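Home Tips Kitchen Laundry Workshop Travel Search

We use cookies to remember your preferences. Accept Manage settings

Packing for a hill temple when your knees have opinions

My first climb to a temple on a hill was the one above Ranstead, 361 steps, done in September in brand new sandals. I have since learned a few things, mostly from people's grandmothers, who passed me on the way up.

Shoes come off at the bottom. Wear the pair you would miss least, and tie them together with something you'll recognize. A strip of old dish towel works well. I used to rely on memory, and I once walked back to the car in a pair that was a full size up and much nicer than mine. I did return them.

Stone gets hot by late morning. Some temples allow socks and some don't, so ask at the shoe stand. If they're allowed, take thick cotton ones you were about to turn into dust rags. They will be dust rags by the time you get down.

Carry offerings in a flat-bottomed cloth bag. Flowers go on top, coconut at the bottom, and bananas anywhere you can live with the result. Manouchehr Mohammadi, who drove us to Kovalchuk for the spring festival, lines his bag with a damp cotton napkin, and his marigolds looked better at the top than I did.

Monkeys know what a plastic bag sounds like. Put snacks in cloth and keep the cloth zipped inside something else – and take your glasses off if you can manage the steps without them. I can't, so I wear a cord.

Oil stains from lamps are part of the deal. Blot, don't rub. Cover the spot with cornstarch, leave it overnight, brush it off, then work in a little dish soap before the wash. I've rescued up to eight shirts this way and lost one that I never liked.
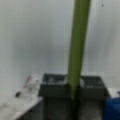
Turmeric is another matter. Wash it in cool water, hang the shirt in full sun, and repeat until it fades or you decide yellow suits you. Do not iron it first. I ironed it first.

For brass lamps you've brought home, half a lemon dipped in salt will shift most of the black. Rinse and dry right away or you'll get spots. Şengül Uçar uses tamarind paste and gets a better shine, but she also has 21 lamps and a lot more patience.

Ash and red powder travel best in an old pill bottle with a screw lid. Paper packets open in your pocket somewhere on the way down, usually the pocket with the phone in it.

Get our tips by email. Enter your address Sign up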